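What the Signs Say When You're Lost

I got lost in a hospital in March, and it's the reason I've spent most of this summer thinking about arrows. I was visiting, not ill, and I had a bunch of grapes and a magazine with me, and I walked past the same vending machine three times before I gave in and asked a porter. He pointed at a sign directly above my head. It was perfectly clear once you knew it was there!

So I started reading about wayfinding, the branch of design that gets you from the car park to the right door, and then I started pestering the people who do it for a living. The studio that was kindest to me is called Folarow. They have two rooms over a bicycle shop in Fumbridge, and when I first visited they were halfway through a new set of signs for the town's library and the council offices stuck on the back of it. The building has been extended so often that the second floor of one half meets the third floor of the other (there's a ramp, and a door that everyone assumes is locked).

Before drawing anything at all, they went round and photographed every sign already up. There were 172 of them. Nineteen had been made by staff on the office printer, and those were the ones the studio got excited about. A bit of paper saying "NOT THE TOILETS" taped to a cupboard tells you exactly where people go wrong, and how often, and how fed up the person on the other side of the door has become.

I was allowed to tag along for the testing. You give someone an errand -- find the local history room, say, or pay a parking fine -- and you follow a few steps behind and keep your mouth shut. It's agony. I watched a man stop at a junction, look straight at the word "Archive", and turn the other way. He was after old newspapers, he told us later, and hadn't thought of newspapers as an archive. The new sign says "Old newspapers and maps". It's longer, and it spoils a rather handsome layout, and it stays.

Then there's the lettering. I had always supposed that you picked a nice plain typeface and made it big. Folarow printed the same six words in four typefaces, pinned them at the end of a corridor and made me walk towards them until I could read each one. The one I'd have chosen from a catalogue came last. Its letters were all so evenly round that "Office" turned into a row of beads. The winner is called Kushwaha, and up close it's frankly a bit ugly, with big open gaps in the c and the e and a little tail on the l so it can't be taken for a capital I. From the far end of a corridor I thought it was beautiful.

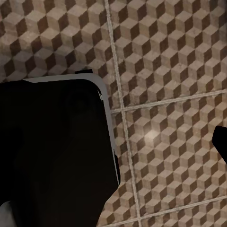

Colour gave them more trouble. The council wanted each floor to have its own, which sounds sensible until you remember that the floors don't line up. They also wanted the greens from the town crest, and two of those look identical under the strip lights on the stairs. In the end there are just two colours in the whole building, a dark blue for the library and a mustard yellow for the offices, and the line between them is painted across the floor of that ramp. I'm very fond of the mustard.

What I hadn't expected was how much of the work is taking things down. The final scheme has 100 signs, and there was a real argument over the last few. A department that loses its sign feels it has been demoted, and I do see why. The studio's answer was to put everyone's name on one big directory by the entrance, in alphabetical order, at a height that works from a wheelchair as well as standing up. People do stop and read it. I stood by the returns desk for a whole morning and watched them.

Folarow's next job is a ferry terminal at Drerkia, where the signs have to work in three languages and in the sort of rain that comes at you sideways. They've asked whether I'd like to come and be lost there too, and I've already bought the waterproofs.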